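4.2 Why people keep the table they say they hate

The survey in Section 4.1 told us what our respondents owned. It did not tell us why, and the answers written in the margins suggested we had been asking the wrong thing. Of the 300 households that returned a form, 236 had at least one piece of furniture they described as unsuitable, ugly or in the way, and had kept it for more than ten years. One respondent crossed out "unsuitable," wrote "hateful," and then listed the piece again under favorite possessions. We coded her twice.

The follow-up interviews were done in Sedside and in the older streets of Rawat, both places where the housing is small and the furniture is not. Interviews lasted as long as the host wanted them to, and the longest ran to three hours and a second cake. Pushpa Shakya did the Rawat interviews and Gertraud Strebel did those in Sedside. The two sets were then swapped and coded blind, a phrase that flatters a process in which both coders could recognize a neighborhood from its complaints about parking.

Tables came up more than anything else. We had expected beds and wardrobes, which are harder to get down a staircase and so have a practical excuse for staying put. A table can leave the house in one afternoon. Ours mostly had not. Round tables drew the strongest feelings: they were said to waste the corners of a room, to seat five people badly and to make homework slide toward the middle, where it met the butter. The same speakers often went on to say that no one ever had to sit at the end. 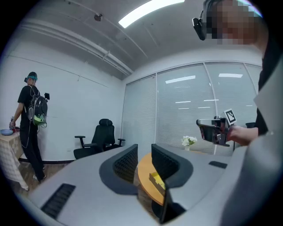 Figure 3. Round wooden table with a honey-colored top.

Three kinds of reason for keeping a disliked table turned up in the transcripts. The first we call deferral. The table is going, but after the holidays, or once the floor is done, or when a cousin finds a van. Deferral had no upper limit that we could find. One couple in Sedside had been waiting on the same cousin through two changes of government.

The second is custody. The speaker holds the table for someone else, usually a grown child who has never asked for it. Several parents were sure the child would want it in time. We were able to speak to a few of these children, who used words like "huge" and "no." Strebel's notes record that one mother, told of this by her son in our presence, nodded and said he would come around. She then put a cloth on the table, as if it might have heard.

The third kind is harder to name, and earlier work has tended to skip past it. People knew how to use the thing. They knew which leg not to kick, which side got the morning light and how far a chair could go back before it met the radiator. A new table from Zirkier or Pavik (the two stores most often mentioned, with little warmth toward either) would have to be learned from scratch. "I'd be sixty before I stopped banging my knee," said a man in Rawat, who was fifty-eight. We have called this reason fluency, having tried and dropped several worse words.

The three overlap, and coding them as separate took some nerve. Across all interviews we marked 1,020 passages as giving a reason, and many of these fit under two headings at once. Where the coders disagreed, the disagreement was nearly always between custody and fluency. Shakya heard duty in passages where Strebel heard habit. We settled most of these by reading the whole interview again and the remainder by giving up and counting both.

Cost played a smaller part than the literature led us to expect. Speakers brought it up early, often in the first minute — it is a respectable reason and needs no defending — and then seldom returned to it. When asked directly if they would replace the table at no charge, most paused. A few asked what would happen to the old one, and we had not prepared an answer. The question was added to the interview guide for the second round in February, and the replies are taken up in Section 4.3 along with the matter of sideboards.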